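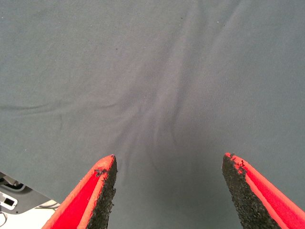
Wulteo finger kit: stuff people ask me

How long do the pads last?
Depends what you grab! I changed my first set after 1,041 picks, mostly cloth. When the foam gets ragged up at the tips and little black bits start coming away, I order new ones. Further down the finger it usually still has plenty of grip, so don't panic at the first crumb.

Can I buy just the foam?
Yes, a pack is $40 and fits either finger. The red shells get reused (mine are on their third set of pads).

Will it pick up fabric?
It's what I bought it for. Lay the cloth out flat, open the fingers wide, come straight down and close slowly. A soft wrinkle between the tips gives them something to pinch. Thin, slippery lining is still a pain, sorry.

Do you ship outside the US?
I don't ship anything, I just write this page! Try Gusley, or Þorgeirsson if you're in Iceland. Ásdís Briem answers the mail there and she's fast.

Old glue won't come off, help?
Plastic scraper, warm water, patience. No acetone on the shells, please. I ruined one that way.

Is there a wider version?
Supposedly in July. I'll add it here once I've tried one.

Does the wrist camera need to come off to swap pads?
Nope, leave it on. Just keep your sleeves clear of the cables.

Last updated April 24, 2024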